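Trollwood Packing Room: Incoming Cartons

Gallery page, last updated 03/09/2020

Sequeira has kept a picture record of its shipping cartons since 2005. The pages began as a damage file and are now used mostly by the packing room at Trollwood, where staff decide which boxes go back into service and which are flattened for recycling. This page covers printed cartons in the red group. Plain brown stock is on the Olldale page.

Cartons are opened on a covered table so the outer print does not rub against a bare surface. Tape is cut along the seam and left on the panels. Pulling it off lifts the top layer of the board and takes the ink with it.
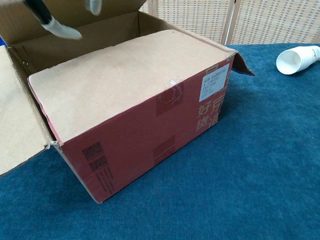
Printed sides scuff sooner than plain ones, and a scuffed side is acceptable for internal transfers only. Inner flaps are checked for creases across the grain. A shallow crease is passed. A crease that folds under light hand pressure is not — the flap will no longer carry a second box on top.

Old shipping labels and square codes are covered before reuse. A blank label, 62 mm wide, is enough for most small address labels. Larger codes take two, set edge to edge.

Carton entry 3412
Red printed side, cream Chinese characters (好货 and 京造), small white shipping label. Plain tan board inside.

Corrections to entries go to Zulmira Pacheco, shelf 37. Leonor Lobo will add the Gurov cartons in October.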